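Garnenham Retriever Training Log: README

I keep this log for the dogs I run out of Garnenham, mostly Labs plus one stubborn Chesapeake, and people kept asking for a copy, so it's all in one folder now. Help yourself!

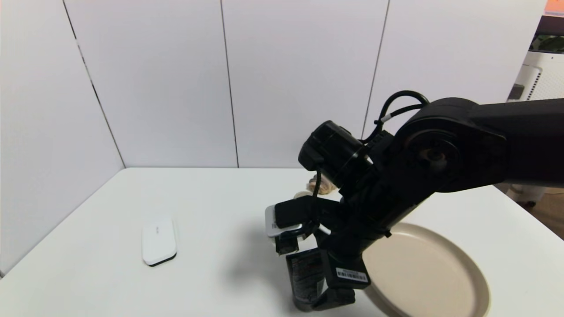

What's in the folder

Two files. marks.csv has one row per retrieve, 955 rows as of June. grounds.csv has one row per setup, with the pond or field, the wind, the cover and how far out the longest bird was. The setup number ties them together (I typed it by hand, so if you find a retrieve pointing at a setup that makes no sense, that one's on me).

Where we trained

Most of it is the Nemdale ponds, which are shallow on the east side and full of lily pads by midsummer. The rest is the Betancur place, a hay farm with one long ditch that every young dog wants to run around instead of crossing. I only put 18 setups in from Betancur, so please don't draw big conclusions about land work from those.

The columns that trip people up

"dist" is in yards, paced off, never measured with a rangefinder. "hunt" is seconds from the dog reaching the area of the fall to the pickup, and I stop the watch at 90 and write 90 no matter what. If you average that column you'll make my dogs look better than they are.

"handled" is y or n. A single whistle counts as y, even when I blew it out of nerves and the dog was doing fine. "line" is my own grade from 1 to 5 and it drifts, I was a much softer grader in the early rows.

Blank means I forgot. Zero means zero.

Things I'd still like to fix

Wind is written three different ways (NW, northwest, "in our face"). The launcher at Nemdale threw short for a while and I didn't note which setups. Also, anything tagged Mernix is from the Mernix drill, which is a walking single with a delayed send, and it really should be in its own file.

Using it

Copy it, chop it up, run it through whatever you like. If you post a chart from it, say where the rows came from and I'll be happy.

Recent items
Mernix drill, step by step
Nemdale pond map and parking
Teaching a straight line across a ditch
Bumpers I keep buying
Garnenham summer training notes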